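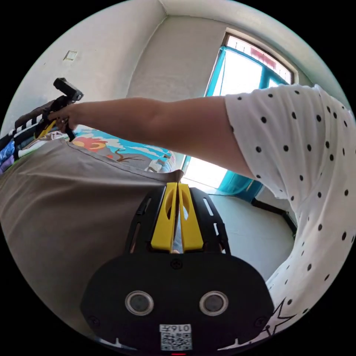
Jean Morrison wanted to know what happens when the month is up and the recordings are no good. Who eats the cost then? Bienvenido Tagle, who rents out Wutanance hand-held gripper kits by the pair, took a while getting to an answer.

"We look at every session," he said. "If it's bad, we ask for it again."

Ask, I noted. The rental is $200 a month either way. For that you get grippers with two yellow fingers and a QR label on the body, plus access to Prakurent, the software that sorts the recordings. People wear their own clothes and work in their own rooms, folding laundry or putting things away, and a robot is supposed to learn from it later.

I asked how much later. Tagle said his best customer, Beststead, had sent in 3274 sessions since May.

And does Beststead have a robot that folds?

"They have one that's getting better at it."

Better than what, he wouldn't say. He was more open about the waste. Of one batch of 122 sessions, he told me, 80 were kept. The rest had bad light or a hand moving too fast. "Windows are a problem," he said. "Big bright window, you lose a lot."

Most homes I've been in have windows. Tagle said the next version, called Rutherford, would handle them. I asked for a date and a price. He had a price.

Morrison hasn't signed. She has asked for one month free, with the refund terms in writing, and when I last checked she was still waiting for his reply.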